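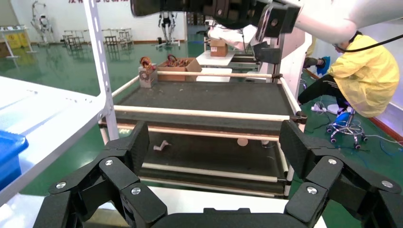 Flendo Two-Tier Cart

Print this page | E-mail this page

We love this cart. It's built from cream-colored tube and black plastic connectors, the same pipe-and-joint system we use for our benches, so if you can put together a Flendo bench you already know how to put this together (and how to take it apart again when you change your mind!).

You get two shelves, each with a dark matte surface. The upper one has a gray mat and a rail along the front and back, so cardboard boxes of parts can sit right up at the far end and stay put while you roll. The lower shelf is the one that fills up with odds and ends. Ours always does.

What we like best is how easy it is to change. Want the top shelf lower so it lines up with your shelving? Loosen the connectors, slide it down, tighten up. Want it longer? Order longer rails and keep everything else. Tube can be cut with an ordinary pipe cutter, and we sell it in 300 and 1000 mm lengths as well as the standard pieces.

Details
Width: 600 mm
Depth and height: cut to order, tell us what you need
Tube: cream, other colors on request
Connectors: black plastic, sold singly or in bags of 96
Mats: dark gray, can be replaced separately

Carts ship flat with a hex key and a one-page drawing. Please check the tightness of every joint after the first week of use, then every few months. Mats wipe clean with a damp cloth and mild soap.

Stocked at our Vestbridge warehouse. For bigger orders, write to us with a sketch, even a rough one in pencil is fine!

Contact Flostanis, Vestbridge | © Flostanis | Page updated 1/3/22 | Back to top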